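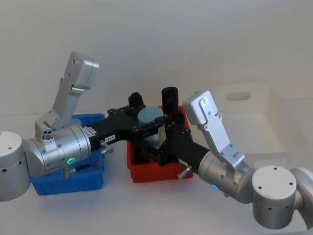

Oficina del proyecto Acequias de Beltrán | 4 de diciembre de 2018 | Informe de avance para la Fundación Skellov

Este informe recoge lo hecho desde julio en la rehabilitación de la acequia principal de Beltrán y de sus ramales. El anterior terminaba con la limpieza del tramo alto, que ya está cerrada y pagada.

Obra

El revestimiento del tramo medio va más lento de lo previsto. El calendario daba por terminados 170 metros a finales de noviembre y faltan los últimos 35, los que pasan bajo el camino de Grotmont. El paso necesita un permiso de corte que pedimos en verano y que llegó a mediados de noviembre. La empresa contratada, Clokberg, ha aceptado retomar el tajo en cuanto bajen las heladas, sin coste añadido. Mientras tanto ha adelantado la colocación de compuertas en el ramal sur, que en el plan figuraba para la primavera.

De las compuertas nuevas hay instaladas 13. Todas son de accionamiento manual con volante, como pidieron los regantes. Dos cerraban mal y se han vuelto a ajustar. Queda por decidir el modelo para el partidor del molino, donde la solera está muy gastada y conviene repararla primero.
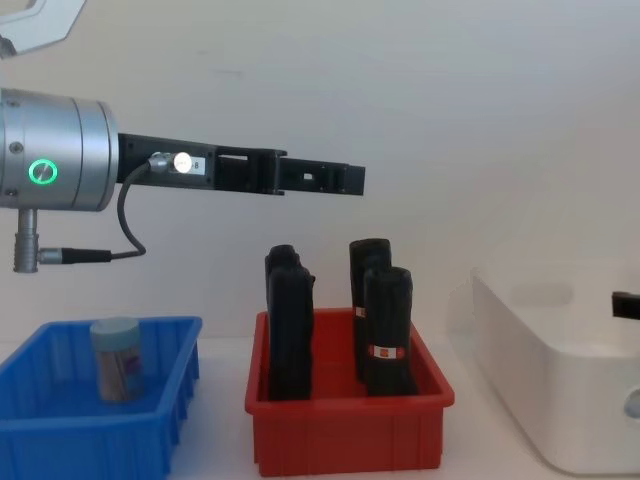 Brazo robótico con pinza negra e indicador verde encendido.

Turnos de riego

Los turnos seguían apuntados en un cuaderno que se pasaba de casa en casa. Se han transcrito todos y se ha preparado una hoja por ramal, con el orden de las parcelas y las horas de cada una. La transcripción sacó a la luz varias parcelas con dos titulares y una que llevaba años sin turno. Los dos primeros casos se han resuelto hablando con las familias. El resto se verá en la junta de invierno.

Durante la campaña de verano se probó el turno nocturno en el ramal norte. Funcionó bien en las huertas cercanas al pueblo y mal en las de la cola, donde el agua llegaba con poca fuerza. Proponemos mantenerlo solo en la parte alta hasta que esté terminado el revestimiento.

Formación

Se impartieron las jornadas de mantenimiento previstas, con 25 asistentes. La parte de desbroce y retirada de lodos fue la mejor valorada. La de lectura de caudales se quedó corta de tiempo y varias personas pidieron repetirla al pie de la acequia, con el aforador delante. Se ha añadido una sesión en primavera con cargo a la misma partida.
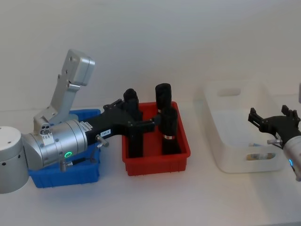 Cubetas azul y roja y cesta blanca sobre la mesa, con un brazo robótico a cada lado.

Gasto

La partida de obra está por debajo de lo presupuestado por el retraso del tramo medio. La de materiales está casi agotada, al haberse comprado ya todas las compuertas. Solicitamos pasar a materiales el sobrante de desplazamientos para cubrir el mortero de la solera del molino. No se pide ampliación de la ayuda.

Pendiente

Terminar el paso del camino de Grotmont.
Reparar la solera y elegir la compuerta del partidor.
Llevar a la junta las parcelas sin acuerdo.
Enviar a la Fundación las facturas de noviembre, que faltan en el anexo porque Clokberg las ha emitido con un número de expediente equivocado y las está corrigiendo.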